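Section 4. Getting your table ready and looking after the top

Okay, the legs are on, the frame is square, and you're probably itching to put your stuff on it. Hang on a little! I've been building and shipping the Staltska table out of our shop in Prurnwood for a while now, and most of the emails I get are about the top. So this section is me trying to answer them all in one go.

4.1 Before you start

You'll want two soft cloths, a small bowl of lukewarm water, dish soap, and the little tube of Gillies touch-up wax from the parts bag. You'll also want a level if you have one (a phone will do in a pinch).

Note: let the table stand in the room for 24 hours before you do any of this. It's been in a cold truck, and the frame bolts settle as everything warms up.

4.2 First cleaning

1. Peel off the protective film, starting at a corner and pulling low and slow across the top. If it tears, just start again from the next corner.
2. Wipe the whole surface with a barely damp cloth. Add one drop of soap to the bowl if you find any glue haze.
3. Go over it again with the dry cloth, following the grain.
4. Look along the surface with a lamp or window on the far side. Any streaks you missed will show right up.
5. Wipe those, dry them, and leave the table alone for an hour.

Caution: no scouring pads, no bleach, and please no furniture polish with silicone in it. It looks gorgeous for a week and then every fingerprint in the house moves in. 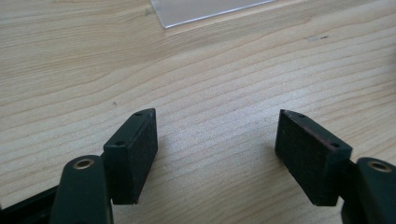

Lorna Lennox: I skipped step 4 the first time and had a cloudy patch by the window for a month. A second wipe with one drop of soap took it right off, but I had to dry it straight away or it came back.

Drying is the part people rush, and I've done it too. Swap to a fresh cloth as soon as the first one feels damp.

4.3 Leveling

1. Put the level in the middle of the top, first lengthwise and then across.
2. Find the low corner and turn its foot counterclockwise, half a turn at a time.
3. Check again after every half turn. (I know. It's slow. It's still faster than overshooting and chasing it around all four legs.)
4. Once it sits steady, tighten the lock nut on each foot with the flat wrench.
5. Lean on each corner. If you feel any rock at all, loosen that lock nut and go back to step 2.

Note: on carpet, do this once now and once more after a couple of weeks. The feet sink in a bit, and a table that was perfect on the first evening can pick up a wobble all by itself.

Caution: don't drag the table once the feet are set. Get a second person and lift it by the frame, never by the edge of the top.

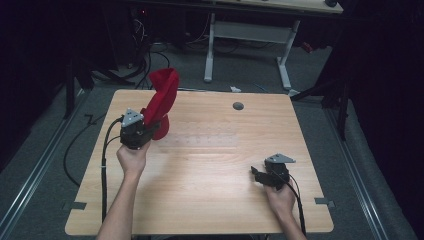

If you move it to another room, you'll have to level it again from scratch, even if the floor looks just as flat. I moved mine across the hall last May and needed nearly two full turns on one foot.

4.4 Small scratches and dents

1. Clean the spot and let it dry.
2. Warm the Gillies wax between your fingers until it's soft.
3. Press a tiny bit into the scratch, going across it.
4. Scrape off the extra with the edge of an old plastic card, held nearly flat.
5. Buff with a dry cloth.

For anything deep enough to catch a fingernail, do two thin rounds and give the first one overnight to harden. One fat blob always shrinks and leaves a dip.

Note: the wax comes in two shades. If yours looks too dark on a test spot under the overhang, write to Callum Leckie at the shop and he'll mail you the lighter one, part 346. The Trisodow edge strip is part 109, in case you chip a corner.

4.5 Heat, weight and everyday use

Use a trivet under pans, and a coaster under anything that sweats. The top will carry 300 pounds spread out evenly, but please don't stand on it to change a light bulb. Lift heavy things into place instead of sliding them, and stick felt pads on the bottom of lamps and pottery. 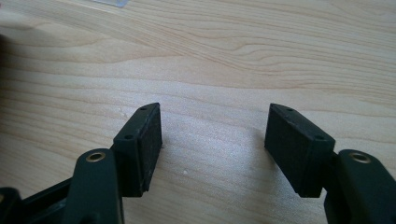

Fig. 3. Light wood tabletop with wavy grain.

Check the frame bolts again after the first month, then whenever you think of it. Section 5 covers the drawer kit, so skip ahead to Section 6 if you didn't order one.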